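뉴스레터를 만드는 사람들 ⑥
"아침 여섯 시에 읽는 사람은 두 번 읽지 않습니다"
Nov 21, 2020

메이팡 첸(Meifang Qian) 씨는 아침 뉴스 요약 메일 '이스트홀름(Istholm)'의 편집장이다. 지역 일간지 교열부에서 일하다가 회사를 나와 동료 포옌 체(Po-yen Tse) 씨와 함께 이 메일을 시작했다. 두 사람을 화상으로 만나 아침 뉴스를 고르고 줄이는 일에 대해 들었다. 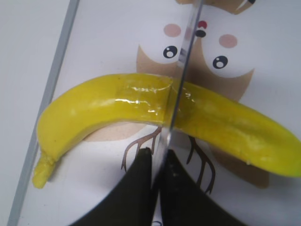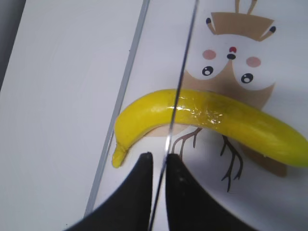
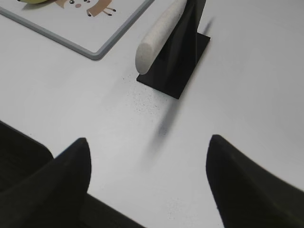
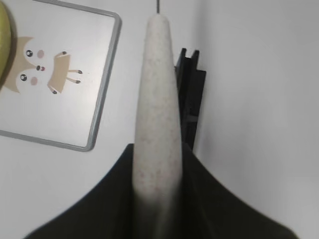
첫 번째와 두 번째는 노란 바나나, 세 번째는 흰 탁자 위, 네 번째는 반점이 있는 미색 물체.

이스트홀름은 매일 아침 여섯 시에 나간다. 한 통에 기사 요약이 열네 꼭지 들어가고, 꼭지마다 서너 문장을 넘기지 않는다. 국제, 국내, 경제, 날씨 순서이고 맨 끝에 짧은 읽을거리가 하나 붙는다. 첸 씨는 이 순서를 창간 때부터 거의 바꾸지 않았다고 했다.

"독자가 순서를 외우고 있습니다. 경제만 읽는 분은 손가락으로 바로 내려갑니다. 한번은 날씨를 위로 올렸는데 답장이 많이 왔어요. 대부분 원래대로 돌려 달라는 내용이었습니다. 그래서 다음 날 돌려놓았습니다."

작업은 전날 저녁에 시작된다. 체 씨가 통신사와 신문사 기사를 훑어 후보 목록을 만들고, 첸 씨가 새벽에 일어나 그 목록에서 뺄 것을 뺀다. 밤사이 새로 들어온 소식이 있으면 그때 자리를 바꾼다. 체 씨는 후보가 너무 많은 날보다 적은 날이 더 힘들다고 말했다.

"연휴에는 발표도 없고 회의도 없습니다. 그런데 꼭지 수는 같아야 하니까요. 그런 날은 지난주에 크게 다뤘던 일이 지금 어디까지 왔는지를 찾아봅니다. 법안이 상임위에 있는지, 재판 기일이 잡혔는지, 그런 것들입니다. 찾아보면 대개 뭔가 있습니다."

요약문을 쓰는 방법에 대해서는 두 사람의 의견이 조금 달랐다. 체 씨는 원문 기사의 첫 문장을 보지 않고 쓴다. 본문을 끝까지 읽은 다음 창을 닫고 기억나는 대로 적은 뒤 숫자와 이름만 다시 대조한다. 첸 씨는 반대로 원문을 옆에 띄워 놓고 쓴다. "교열부에서 든 버릇입니다. 기억을 믿지 않아요. 제가 빨리 쓰는 편도 아니고요."

숫자는 두 번 확인하는 것이 규칙이다. 쓴 사람이 한 번, 다른 사람이 한 번 본다. 이 규칙은 지난 2월에 생겼다. 투틸리(Tutilley) 시의 버스 요금 개편을 다루면서 인상 폭과 인상 후 요금을 바꿔 적은 일이 있었다.

"발송하고 이 분 만에 첫 답장이 왔습니다." 체 씨의 말이다. "그 노선을 타는 분이었습니다. 정정 메일을 따로 보낼지, 다음 날 본문에 넣을지를 두고 이야기를 했는데, 결국 둘 다 했습니다. 요금은 그날 아침에 바로 쓰이는 정보니까요. 그날 받은 답장이 778통입니다. 다 읽었습니다. 화를 내는 분도 있었지만 고맙다는 분도 꽤 있었습니다."

그 뒤로 정정은 메일 맨 위, 첫 꼭지보다 앞에 싣는다. 무엇을 틀렸고 무엇이 맞는지 두 문장으로 적고, 틀린 문장을 그대로 되풀이하지는 않는다. 첸 씨는 신문에 있을 때 정정이 안쪽 면 아래로 내려가는 것이 늘 마음에 걸렸다고 했다.

속보를 어떻게 다루느냐고 물었다. 첸 씨는 잠깐 생각하더니 안 다룬다고 답했다.

"여섯 시에 나가는 메일은 속보가 될 수 없습니다. 다섯 시 반에 큰일이 나면 한 줄로 '확인 중'이라고 씁니다. 숫자는 넣지 않습니다. 사망자 수나 피해액 같은 것은 첫 시간에 계속 바뀌는데, 메일은 한번 나가면 고칠 수가 없어요. 웹 기사와 제일 다른 점이 그겁니다."

제목도 오래 걸리는 부분이다. 한동안은 그날의 가장 큰 기사를 메일 제목으로 썼는데, 지금은 서로 관계없는 기사 세 개를 쉼표로 이어 붙인다. 체 씨는 열어 보는 비율이 약간 떨어졌다고 했다. 그래도 되돌릴 생각은 없다고 한다. "큰 기사 하나만 걸면 그 기사에 관심 없는 분은 그날 메일을 통째로 넘깁니다. 그리고 제목이 점점 세집니다. 저희가 써 놓고도 다음 날 보면 좀 과했다 싶은 것이 있었어요."

운영비는 구독료와 광고로 댄다. 광고는 한 통에 하나만 싣고, 기사와 글꼴을 다르게 한다. 올해는 사무용품 회사 솔티바(Soltivar)가 가장 오래 광고를 냈다. 이 회사 소식을 꼭지로 다룬 적이 있느냐는 질문에 첸 씨는 한 번 있었다고 했다. 물류창고 파업 기사였고, 광고주라는 사실을 괄호 안에 밝혔다. 광고는 그대로 이어졌다.

구독료는 대략 점심 한 끼 값이다. 더 올릴 계획은 당분간 없다. 대신 사람을 한 명 더 뽑으려 한다. 지금은 둘 중 한 사람이 아프면 다른 사람이 저녁부터 새벽까지 혼자 맡아야 한다. 지난여름 체 씨가 앓았을 때는 청(Chung) 통신에서 편집을 하던 후배가 며칠 도와주었다.

"뽑는다면 새벽에 일어날 수 있는 사람이어야 합니다." 첸 씨가 말했다. "글솜씨는 그다음에 봅니다. 짧게 쓰는 건 몇 달 같이 하면 늘어요. 다만 모르는 걸 모른다고 말하는 사람이면 좋겠습니다. 새벽 네 시에 아는 척을 하면 옆 사람이 고생합니다."

두 사람이 아침에 보는 다른 매체가 있는지도 물었다. 체 씨는 라디오를 듣는다. 첸 씨는 발송을 누르고 나면 정오까지는 뉴스를 보지 않는다. 그 시간에 장을 보거나 잔다. 인터뷰도 그래서 오후로 잡았다고 했다.

다음 회에서는 지방의회 회의록을 정리해 보내는 주간 메일을 찾아간다.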